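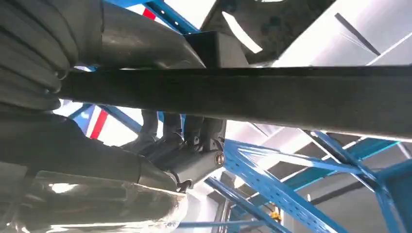
Pejman Bagheri writes that I was unfair to the town of Sevwood in my last post, that the road through Cluradwood is the longer of the two, and that anyone who takes it deserves what he gets. He also says I spelled Zasska wrong. I have fixed Zasska.

On the road I'm not budging. For readers who skipped the last one (I have the statistics, I know who you are), the question was how to get from my house to my sister's place up in Lie, a drive I make every March and again in the fall, always with a casserole dish of hers that I meant to return the time before. The sensible route is the highway through Sevwood. It's 200 miles and has a rest stop with a decent vending machine. The Cluradwood route is 219 miles and has a hill.

I like the hill. You come up out of the trees, your radio station dies in the middle of a mattress ad, and for a minute or so there's a view of the whole valley, including the back of a lumber yard. Then you go down the other side and get stuck behind a hay wagon until Zasska. I've been stuck behind it so many times I feel I should be sending it a holiday card.

Pejman's case for Sevwood rests on pie. I've had the pie. It was cherry, and it was served to me by a teenager who asked whether I wanted it warm and then brought it cold, with the look of a person who had asked out of politeness. Five dollars. I would have paid three. Zasska has no pie at all, but there is a gas station that sells boiled peanuts out of a slow cooker, and the woman at the register calls everybody "captain." I'm not made of stone.

There's also the matter of what a long drive is for. My brother-in-law thinks it's for arriving. He will tell you his time to Lie before he has his coat off, and he once skipped lunch to beat it, then ate a whole bag of my sister's baking chocolate standing up in her pantry. I drive the way my father did, which means stopping at anything with a hand-lettered sign. Last trip that got me a jar of pickled okra, a lamp with no shade, and a conversation about well water that I could have left sooner than I did.

The lamp is in the hall. It needs a shade, and every shade I've tried makes it look like it's going to a wedding.

Anyway, the fall trip is next week. I plan to go up by Cluradwood and come back by Sevwood, and I'll try the pie again, apple this time. If it's good I'll say so, in small type. The casserole dish is already by the door, with a note on it. Last year it was by the door with a note on it too.

Posted September 20, 2019
Filed under: Getting There, Mostly | Complaints, Minor
Print this post | E-mail this to a friend
Home | Older | Newer | About | Archive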